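Transporting and Storing Presentation Models Between Sites

February 21, 2026
By the Clistden Exhibitions Office

Small display models are often moved several times in the course of a year: from a workshop to a review, from a review to a public display, and from there into storage. Most damage occurs during short trips, when packing is done in haste. The procedure set out on this page applies to all models lent to or from the Clistden display program, including those shown at the Stostasport hall each July.

Before You Begin

Confirm the destination and the date of arrival in writing. Measure the model at its widest and tallest points, including the base, and record both figures on the loan form. Models weighing more than 6 kilograms must be carried by two people. If the model has removable parts, list them separately and give each one its own line on the form.

Gather the following materials before the model is moved from its stand:

A rigid carton, at least 5 centimeters larger than the model on every side
Acid-free tissue
Soft foam blocks
Clean cotton cloth
Paper tape and a soft pencil

Do not use printed newspaper. The ink transfers to pale surfaces and cannot be removed without sanding.

Preparing the Model

Clear a flat, stable surface large enough to hold the model and the open carton side by side. Remove dust with a soft brush, working from the highest point down to the base. Compressed air should not be used on thin parts — it can loosen glued joints that appear sound. Keep a folded cloth within reach for handling and for resting small parts.

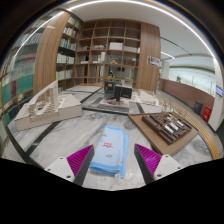 Several models and a folded towel on a marble-patterned surface.

Examine each joint under good light. A part that moves when touched lightly should be secured before travel or removed and packed on its own. Repairs should be left to the maker whenever time allows. Where this is not possible, use the smallest amount of glue that will hold, and note the repair on the form.

Packing

Lift the model by its base only. Place it in the carton on a layer of foam, then set foam blocks against the edges of the base so that it cannot slide. The blocks must not touch walls, fins or other raised parts. Fill open areas with tissue, folded loosely. Close the lid and tilt the carton slightly in each direction. If movement can be felt, open the carton and adjust the blocks.

Mark the top of the carton and write the loan number on two sides. Cartons sent through Grgić are limited to 845 millimeters on the longest side. Larger models require a crate, which should be requested through the Berimik store well in advance.

Storage on Arrival

Leave the carton closed for several hours if it has traveled in cold weather. Models should be stored away from windows and heating vents, on shelves no higher than shoulder level. Cartons may not be stacked. Each shelf carries a posted load limit, and those in the main bay are rated for about 500 kilograms.

Return the signed loan form to the Exhibitions Office once the model has been unpacked and checked. Any damage should be entered on the reverse of the form before the packing materials are discarded.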